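## 3. Materials and Storage

### 3.1 The cards

The study looked at printed key cards and the holders that keep them at a front desk. Most earlier work on desk supplies at small hotels deals with check-in software or with lock faults. The stock of cards itself gets a line or two. We wanted to know how cards are stored, how they leave the holder and come back to it, and what changes when a drawer is swapped for a stepped organizer.

Cards were gathered at two sites, a hotel in Stonton and a guest house in Ondimville. Both had been buying cards from several printers over the years and had never thrown out the old designs. The full set came to 329 cards. We sorted it by printed face and then by condition. The face was the more useful of the two. Desk workers at both sites told us that they look for a picture first and read words second, and they had their own names for the common designs ("the bridge," "the plain blue," "the trees").

Card faces fell into three kinds. Plain cards have a single color and a logo or a line of text. Text cards carry instructions for the door and very little else. Picture cards have a photograph over the whole face with words printed on top of it. Figure 3 shows a picture card. It has rounded corners and a golden-yellow and amber photograph of a tree-lined avenue, with the word "HOTEL" in large white capital letters across the upper part and a short line of much smaller white text under it.

**Figure 3.** Picture card with a full-face photograph and large white lettering. 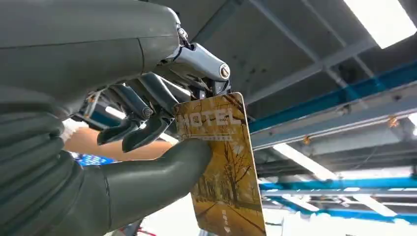
**Does the printed picture make any difference to how a card works in a door?**

The picture makes no difference to the lock, which reads only what has been coded on the card. It matters to the people at the desk, who use it to tell one group of cards from another.

Small text turned out to be a weak point in the picture cards as a group. White letters over a busy photograph are hard to read at arm's length, and a desk worker at the Stonton site said she had stopped trying. Large words were read without trouble. For the rest of the work we treated the large word and the main color of the picture as the two marks by which a card can be known, and we left the small print out of the sorting rules.

Condition was graded by hand. A card was graded good if it was flat, fair if it had a slight bow or scuffed corners, and poor if it was split, bent, or peeling. Poor cards were kept in the set for the storage work, as both sites had them mixed in with the rest, but they were not coded for doors. A card with a bow takes up more room than a flat one, and it leans on its neighbors. This had a clear effect in the drawer and a smaller one in the slots.

### 3.2 Holders in use before the study

The Stonton site kept its cards in a shallow drawer under the desk, in stacks held with rubber bands. The bands had left marks on some faces. The Ondimville site used an open tray that also held pens, parking slips, and a stapler. At both sites, cards that had been handed back went on top of the nearest stack and stayed there until somebody had time to sort them, which was usually on the night shift.

Desk workers kept a tally sheet during the first part of the study. A mark was made each time a card was taken out and each time one was put back. The sheets recorded 1,783 moves in all. They were filled in during normal work and we do not claim that they are complete. Busy check-in times are almost certainly undercounted. One sheet from the Ondimville site was lost under a coffee maker and came back too stained to use, and it is not in the total.

The sheets also had a column for trouble. The entries there are short and mostly repeat each other: wrong card taken, two cards stuck together, card face down, card not where it should be. The "stuck together" entries came almost entirely from the stacks. Smooth faces cling when they are pressed flat on each other, and a worker in a hurry can pick up two without noticing. Several guests were given a coded card with a blank one behind it.

### 3.3 The stepped organizer

We first tried a flat box with upright dividers. It solved the sticking, but cards in the back rows were hidden by the ones in front, and workers flicked through them with a thumb just as they had done with the stacks. The Jirard pattern, a common layout for index cards and small prints, gets around this by raising each row above the one in front of it. We took that layout and used it for key cards.

The organizer in Figure 4 is of this type. It is light brown wood, made of flat panels that slot together with tabs. The top edge of the side panel goes up in steps toward the back, and the dividers inside get taller along with it. A long divider runs from front to back and splits the box into a left and a right row of compartments. Other dividers cross it to form the slots. A card stands upright in its slot and can lean back a little.

**Figure 4.** Stepped wooden organizer with a card in the front-center compartment. 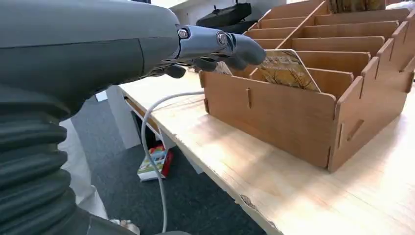
*Reading time, rest of Section 3: 4 minutes*

The steps have to be high enough to bring the large word on a card clear of the card in front. If the step is too low, all that shows is a strip along the top edge, and on many picture cards this strip is sky or branches. If it is too high, the cards at the back stand out of their slots so far that they tip. We settled on a step that left the upper part of each card showing. Workers at both sites could then name the design in every row without touching anything.

Slot width was harder to get right. A wide slot is easy to fill but lets a single card fall forward. A narrow slot holds a single card well, and then will not take a bowed one. We tested both and kept the wider slot. A card that leans back on its divider is stable enough, and the lean makes its top edge easier to take hold of. Cards that leaned forward were slower to pick out, and they were sometimes pushed down into the slot by the person trying to get them.

The cards went in upright, with the long edge vertical and the printed word at the top. At the Stonton site, a few workers preferred to lay cards in sideways so that more of the picture would show. We asked them to keep to one way for the length of the study. Mixed directions made the rows uneven and hid some of the words.

### 3.4 Filling rules

The rules were printed on a half sheet dated September 5, 2024, and taped inside the cabinet door at each site. They read as follows.

- Blank cards go in the left row and coded cards in the right row.
- One design to a slot.
- The printed side faces the front of the desk worker's side.
- Cards handed back by guests go in the front slot until they are wiped and cleared.
- Poor cards go in the bin by the printer.

The rule about handed-back cards was changed at the Ondimville site after a short time. The front slot there filled up every morning, and the overflow went back into the pen tray. A separate cup was put out for returns, and it worked well enough that we left it alone. The Stonton site kept the front slot for returns all the way through.

The bin rule was followed less well. People do not like to throw out a card that might still open a door. We found poor cards in the slots on each of our visits, usually at the back.

### 3.5 Handling

Cards were to be lifted out by the top edge or the two long edges, with the fingers kept off the middle of the face. The aim was to keep the print clean. It also kept the neighboring cards in place. When a card was pulled up by its face, the one behind often came with it for a short way and then dropped back at an angle. Over a shift this was enough to make a tidy row look ragged, and a ragged row hides the words that the steps are there to show.

To compare holders we ran a set of timed retrievals away from the desk, on a table in the back office. A design was called out, and the person had to take one card of that design from the holder and lay it face up on the table. The same designs were called for the drawer, the flat box, and the stepped organizer, in an order that changed each time. More than 544 retrievals were timed. Trials in which the person dropped the card were kept in. Trials stopped by a phone call or a guest at the desk were left out.

We also noted how cards were put back, although this part was not timed. It was the weaker side of all three holders. In the stepped organizer the usual fault was a card placed one row too far forward, where it covered the top of its neighbor. Small labels made by Boateng, the firm that supplies desk stationery to both sites, were stuck along the side panel in December to mark the rows. They helped new workers. Those who had been on the desk for some time did not look at them, and two of the labels had fallen off by our next visit.

The holders stayed at the sites after the timed work ended. Results for the three holders are given in Section 4, with the cards in poor condition reported separately from the rest.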